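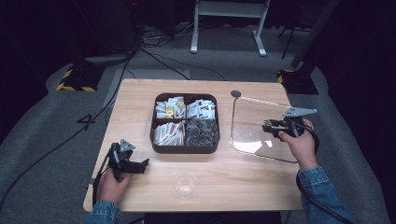
A light wood table on gray carpet.

1/ Kindville school district put out its summer catch-up plan tonight, 2021-02-17. I read the whole packet and listened to the call. Thread with the parts parents have been asking me about.

2/ The program runs five weeks, four days a week, mornings only. Mondays through Thursdays. It's open to kids going into grades one through eight. High school credit recovery is a separate program and wasn't covered tonight.

3/ There are 3,000 seats. If more families than that sign up, the district goes by teacher referral first and then by lottery. Siblings are kept together in the lottery if the parent checks the box on page two of the form.

4/ 14 schools will host. The list is in the packet. Widmer Elementary is on it, which surprised me, as the roof work there was supposed to take all summer. Superintendent Efua Agyeman said the roof crew will start in the north wing and classes will be in the south wing.

5/ Buses: yes, but from neighborhood stops, so a lot of kids will have a longer walk than they do now. Routes come out after sign-up closes. If your child has door-to-door service in their plan, that stays the same.

6/ Meals: breakfast and a bagged lunch to take home, free for everyone enrolled. You don't fill out a separate form for that. 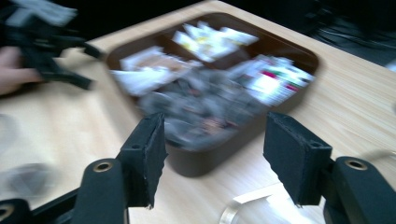 A brown tray on a wooden tabletop.

7/ The January survey came up a lot. 383 parents answered it. A few people on the call said that's too small a number to plan around. Agyeman agreed it was low and said the survey only went out by email, and a second one will go home on paper with report cards.

8/ What the survey said: most wanted mornings, most wanted math over reading if they had to pick. The district is doing both, an hour and a half each, with a break between.

9/ Teachers: pay is the regular hourly rate plus a flat bonus at the end if you work all five weeks. The amount isn't set. The union rep asked twice and got the same answer both times, that it will be in the March packet.

10/ Sign-up is through Triltell, the same parent account you use for attendance. If you're locked out, call the school office. Don't make a second account, that's how half the duplicate records happened last fall.

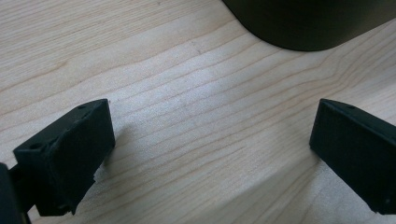 11/ Somebody asked about masks and distancing. Same rules as in-person classes now. Rooms are capped at whatever the current cap is in June, so seat counts by school could change.

12/ Kids who stay remote can do an online version with a live teacher twice a week. Those seats don't come out of the 3,000.

13/ Correction to post 2: it's kids finishing grades one through eight, so current eighth graders can go. Thanks to the two people who caught it.

14/ The board votes at its next meeting. Written comments go to the district office and have to be in by noon the day before. I'll post the vote when it happens.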